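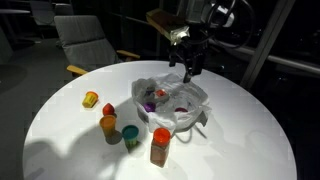 **Session 2 / Methods and results / speaker notes**

# What a success rate leaves out

*Talk for the Matubbar group, 8th July. Callum chairs. Keep the opening short.*

**Start**

- Leave the bag slide up while people sit down. Let them look at it.
- Say: this is the task. Objects go from the table into a plastic bag. The arm has two fingers and a policy called Pitow, and the claim in the Pitow report is that it bags household items "reliably."
- Say: I spent most of the spring trying to find out what that word was worth. I still think the method has something in it. I think the number on the front page of the report has much less.
- Don't apologize to the Ulach people in the second row. They know what's coming and they gave us the logs.

**Why a bag**

A bag is a nasty target. The opening moves when you touch it, the plastic is see-through, and it throws bright creases under a strong light. Depth readings on material like that are poor. A rigid bin would hide most of the problems I want to talk about, and I suspect that's why so many papers use one.

Point at the gripper, with its fingers aimed down into the opening. Ask the room: is this a good moment or a bad one? Wait for answers. You can't tell from a still, and I'd like them to feel that before I show any rates. Four objects are in the bag. The strawberry, the jar and the cups are on the table. From one picture you can't say which of those the arm handled, or what order anything went in.

**The claim**

- Pitow report: 292 trials, one headline rate, one table.
- A trial counts as a success if the object "ends up in the bag." That is the whole definition. I looked in the appendix too.
- No mention of what the bag has to look like afterward. No mention of how many grasps were allowed.
- Resets were done by hand, and the person doing the reset also did the scoring.

(Slow down on that last one. Shirley Rudd caught it on her first read and I had missed it.)

**What we did**

We reran the scoring and left the robot alone. Shirley and I took 60 of the logged trials, picked by a random draw, and scored them without seeing the original labels. Three rules:

1. The object is inside the rim when the arm has moved clear.
2. Nothing that was already inside has come out.
3. The first grasp is the one that counts.

You can argue with rule 3. Callum does, loudly. His view is that retrying is a skill, and a policy that notices a miss and goes back should get credit for it. Fine. Then report it as a separate number. What I object to is a retry that gets folded into "reliable" with no trace left in the table.

**Result**

- We disagreed with the original label on 15 of the 60.
- Every one of the 15 went the same direction: scored a success in the report, a failure by us.
- Shirley and I disagreed with each other on 2. We settled those by watching again, and we kept the first scores in the spreadsheet so anyone can check.

Pause here. Somebody will want to do the arithmetic on the full set. Tell them not to. A quarter of our sample changed label under *our* rules, and our rules are stricter than theirs. That is a statement about definitions as much as about the robot. I don't want to see "Pitow overstated by a quarter" in anyone's slides next month.

**Where it fails**

Careful, this part is softer. We sorted the failures after scoring them, which is the wrong way round, so treat it as a hunch.

- Tall things seemed worse than short things. A clear jar is about the most unkind object I could choose: hard to see, easy to tip.
- Cups lying on their sides, like the yellow one at the left of the slide, gave the arm an approach it didn't seem to have a good plan for.
- Fingers catching the plastic on the way out. I'd love to give a rate for this. The logs don't record contact with the bag, so I can't.

Skip this section if we're running late. It's the part people remember and it has the least behind it.

**The part I do believe**

Credit where it's due. Pitow picks its next object with no fixed order, and it does this without being told how many there are. Remeck, the older baseline, needs a list. In the trials we watched, Pitow hardly ever went after something already bagged, and through crinkled see-through plastic that is harder than it sounds. I went in expecting to knock this down and couldn't.

I'd still want it tested on a different table under flatter light. A white top with darkness behind it makes colored objects stand out very nicely. Red cap, orange cup, purple lid: a simple color filter could get a fair way on that. We asked whether anyone had tried one as a baseline. The answer was no.

**Asks (last slide)**

- Write the success rule down before the first trial, and print it next to the number.
- Give first-grasp and with-retry rates separately.
- Someone other than the reset person does the scoring.
- Add a dumb color baseline. If it does badly, good, say so.

**Questions I expect**

*"Did you rerun on hardware?"* No. Ulach offered time on the arm in July and we want to take it. Until then this is a scoring study and nothing more.

*"Isn't sixty small?"* Yes. It took two people a long time, and it was enough to change my mind about the label quality. It was too small for anything by object type.

*"Will you share the rules and the scores?"* Yes, including the two we argued over. Ask Shirley for the sheet, she has the clean copy.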